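Clilirari Arm Sleeve and Wrist Cover Kit

Workshop build kit, second revision
Part no. 2879
Status: in stock, ships flat
Price: 75 per arm, fasteners included

Overview

The Clilirari kit is a soft cover set for home-built and shared-workshop robot arms with a five-finger or four-finger hand at the end. It consists of a ribbed bellows for the elbow and upper forearm, a smooth tapered sleeve for the lower forearm, and a split clamp ring that holds the sleeve just behind the wrist. It keeps chips, grit and loose cable away from the joints and gives the arm a smooth outside surface that does not catch on fixtures when it works close to other equipment.

The kit was drawn up by Notburga Reisinger for a two-arm build at the Granville shared workshop and is now cut and molded in small batches by Kodikara. It is sold as parts for builders. No motors, controller or hand are included.

What is in the package

Bellows section, ribbed, gray, one piece
Lower sleeve, smooth, gray, one piece
Split clamp ring, two halves
Elbow collar with cord channel
Draw cord and cord lock
M3 button head screws and nuts
Printed cut template, full scale
Fitting sheet

Fit

The bellows goes over any forearm tube that passes through the elbow collar with the motor leads attached. The length at rest is 449 mm from the collar to the clamp ring, measured along the centerline with the elbow straight. Shorter arms can be fitted by trimming the lower sleeve at the marked lines. Do not trim the bellows. A cut rib will not hold its shape, and the open edge will work its way under the collar after a few hours of motion.

The clamp ring seats on the fixed side of the wrist. If your wrist has a roll axis, the ring must sit above it, otherwise the sleeve twists with the hand and pulls on the bellows. Builds with a roll axis close to the hand will need the long ring, sold separately under the Alten parts list.

Check elbow travel before ordering. The ribs stack fully at the inside of the bend, and on arms that fold past a right angle the stack height can limit the last part of the motion. The fitting sheet has a paper gauge for this. Cut it out, wrap it around the forearm, and fold the arm by hand with the power off.

Installing the cover

1. Power down and let the arm come to its rest position. Remove the hand.
2. Bundle the forearm leads and tie them along the outside of the bend. Leave slack at the elbow.
3. Slide the elbow collar up past the joint, cord channel facing the shoulder.
4. Slide on the bellows, then the lower sleeve, narrow end toward the wrist. The wide end of the sleeve overlaps the last rib.
5. Close the clamp ring over the sleeve end and tighten the screws evenly. Stop when the sleeve no longer turns by hand.
6. Refit the hand. Reconnect and check every finger before going on.
7. Seat the bellows in the collar, pull the draw cord and lock it.
8. Jog the elbow slowly through full travel and watch the ribs. They should fold in order from the elbow down.

If one rib folds outward, the bellows was fitted with a twist. Loosen the cord, turn the bellows back until the mold line runs straight, and tighten again.

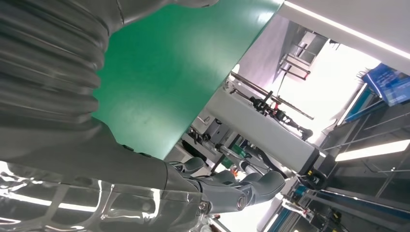

Clearance should be checked with the cover on, not from the bare arm model. The bellows adds to the outside diameter, and the widest point moves as the elbow bends. In the collision model, use a plain cylinder sized to the open ribs over the full length of the bellows and a cone for the lower sleeve. A mesh of the individual ribs slows planning down and gains nothing, as the ribs never sit in the modeled position anyway.

For arms that share a cell with a second machine, add a fixed margin to the cylinder and hold the speed down in the overlap zone. Habibur Howlader runs the Granville build with separate motion zones and a handover flag in the controller, and his zone file is included in the download folder. It is plain text and will need new numbers for any other layout.

Heat

The cover traps some of the heat from the elbow motor. Log the motor temperature with the cover off, then repeat the same motion program with it on, and compare the readings after they level out. If the covered reading is over the motor maker's limit, open the vent slots marked on the back of the collar or lower the duty cycle. The slots are molded closed and are cut through with a sharp knife.

Cleaning and wear

Wipe with a damp cloth and mild dish soap. Do not use acetone or brake cleaner. Light oil is harmless but picks up dust between the ribs.

Look at the inside of the bend first. Wear shows there as a dull line along the rib peaks. A dull line alone is no cause for replacement. Replace the bellows when the line can be felt with a fingernail or when a rib stays flat after the elbow straightens. The lower sleeve normally outlasts the bellows, and each part can be ordered alone.

Check the clamp ring screws after the first day of running. The sleeve settles under the ring and the screws will take a small further turn.

Limits of use

Not rated for welding, hot work or coolant spray. Not a safety cover. It does not limit force and does not replace guarding, an emergency stop or a fenced work area. The ribs can close on a fingertip, so keep hands off the elbow while the arm is powered.

Changes in this revision

The cord lock moved from the inside of the elbow to the outside. The overlap between sleeve and bellows is longer. The collar now has 2 cable exits where the first revision had one. Bellows from the first revision fit the new collar, but first revision sleeves come up short and should be replaced at the same time.

Next batch is planned for March. Orders for single spare parts are packed with that batch unless stock is already on the shelf.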